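Carnness laundry co-op opens its doors, with room for everybody's quilts

The town of Carnness has a laundromat again! After most of a year of driving to Dullow with baskets sliding around in the back seat, people here can wash a load of towels within walking distance of the post office. The Carnness Laundry Co-op opened in April in the old Hanrahan feed store on Mill Street, and by seven o'clock that first morning there was a line down the steps.

Members own the place. A household buys a share, gets one vote at the yearly meeting, and pays a little less per wash than a walk-in customer does. You don't need a share to use it, though, and plenty of the people loading machines on opening morning had simply seen the lights on and come in with whatever was in the hamper. The co-op signed up 707 member households before the doors opened, which is a wonderful number for a town this size. The sign-up sheet at the library ran out of lines twice.

If you haven't been inside the Hanrahan building since it sold chicken feed and salt blocks, you're in for a treat. The big front windows have been cleaned and reglazed, the pine floor in the entry has been kept, and the rest of the floor is new concrete with drains in it. The old loading door on the alley side is now a proper ramp with a rail, so you can roll a cart straight in from the parking lot. And the long wooden seed counter is still there! It has been sanded down and oiled and now runs the whole length of the folding area, where it's just the right height for sheets.

As for the machines, the everyday washers line the left wall, and at the back are 3 very large ones meant for comforters, sleeping bags, horse blankets and the like. Those were the most asked-for thing in the survey last fall, by a long way. Anyone who has tried to wash a king-size quilt in a machine at home, and then listened to it thump its way across the basement, will understand why. The dryers face them on the right wall, stacked two high, and they run on natural gas, so a heavy load doesn't take all evening.

Payment is by coin or by a refillable card you can get at the desk. The card costs nothing and you can put as little on it as you like. Several people asked on opening morning whether the coin slots are going to disappear later on. The answer from the desk was no, and it got a small cheer.

The co-op grew out of a potluck. When the last laundromat in town closed its doors, a group of neighbors from the apartments on Grekier Road got together to work out a carpool to Dullow. The carpool worked fine, but the round trip and the waiting used up most of an afternoon, and somewhere between the casseroles and the pie the talk moved on to what it would take to open a place of their own. They visited two other cooperative laundries, borrowed one set of bylaws nearly word for word (with permission and a thank-you cake), and started knocking on doors. The feed store had been sitting vacant the whole time, with water and gas already run to it and a roof that only leaked in one corner.

The town council approved the lease in the winter after a short hearing. The main worry was water. Carnness had a dry summer last year and folks on the east side remember the low pressure. The new washers use a good deal less than the old laundromat's did, and the big ones are set up so their last rinse is held in a tank and reused for the first fill of the next load. The town's water department will read the meter monthly and post the numbers by the front door, where anybody can look at them while waiting for the spin cycle.

There's a lot going on besides washing. The mending table is a favorite already. On two evenings a month, people who are good with a needle set up at the end of the counter and help with hems, buttons, ripped pockets and zippers that have quit. Bring the thing you want fixed and plan to sit down and learn how it's done, because the idea is that you go home able to do it yourself next time. At the first one, the table handled a pile of work pants, a choir robe, a tent bag and a stuffed rabbit with one ear. Thread and patches are free. The donation jar for them was full of bills by closing.

Kids have a corner with a rug and a shelf of books from the library's weeding cart, swapped out whenever the shelf starts to look picked over. Next to it is the high school's wall, where art students will hang new work each season. The first batch is all about clothes, and it's terrific. Look for the big charcoal drawing of a coat on a nail. 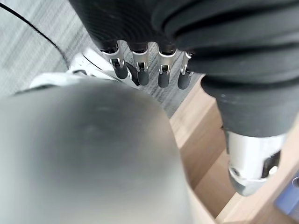

Hours are 6 in the morning to 10 at night, with the last wash going in at 8:30. The desk is staffed the whole time, and the person there can make change, sell you soap, or start the drop-off service for you. Drop-off is priced by the pound and comes back folded, usually by the following afternoon. Home pickup is in the works for people who can't easily get out, starting with the Grekier Road apartments and the senior housing behind the clinic. The co-op has found a van and is looking for two more drivers.

A few practical notes from the first week. The busiest stretch is from after supper until 8, so if your schedule allows, mid-morning is lovely and you'll have your pick of machines. The large washers can be reserved at the desk or by phone up to 4 days ahead. Please empty your pockets, since a box of crayons has already been through one dryer and it took a lot of rubbing alcohol to get it clean. Rubber-backed bath mats should be hung up to dry, and there's a rack by the ramp for that. Carts stay in the building or the lot.

Parking is on the alley side, with room for 13 cars, and there's a bike rack at the front. The Dullow bus stops across the street, which means that people from the farms along that route can now come to us for a change!

The co-op is still collecting names for its board election in the fall, and any member may run. Shares can be bought at the desk in one payment or spread over a year, and there's a fund to help households who would find either one hard. Ask for the blue form. It's one page and nobody will make you explain yourself.

Lost and found is in the basket under the seed counter. So far it holds a great many single socks, one very nice green mitten, and a set of keys on a fishing lure.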